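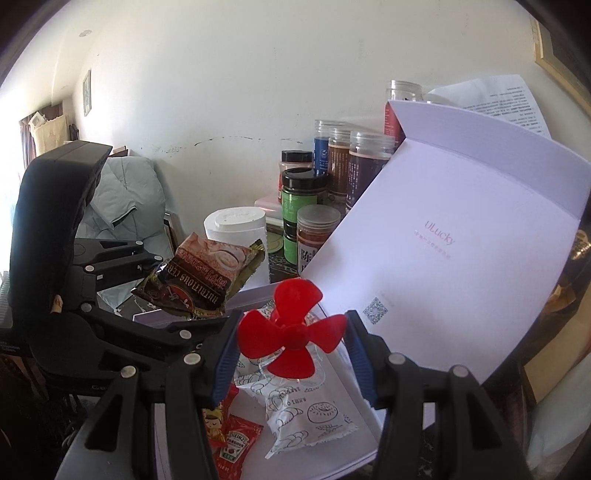 Pad wear limits, two-finger hand-held grippers
Reading time: 2 min

tolvane
Our draft rule says swap the ribbed pads every 4000 grasps. Prelurard wants 2000 written in. Anyone have data?

kessig_m
We log per finger and swap both pads together. Mixed wear shifts the closing center, and then your width calibration is off.

rdn39
Disagree with a fixed count. Jars with ribbed lids eat pads, paper packets barely touch them. Inspect every 100 grasps, reject on rib height.

tolvane
Rib height measured how? Two operators here got different answers on the same pad.

rdn39
Depth gauge, center rib, fingers fully open. The Boström sheet has it in section 2.

kessig_m
Fine for a lab. In a cluttered home setup the check gets skipped – a count doesn't. Also add linkage screws to the same check. Ours back out before the pads go.

tolvane
Putting both in: count as upper limit, gauge as early reject. Revision goes out in November.

Related threads
Numis width calibration drift
Manon finger screws, thread locker or not
Labeling retired pads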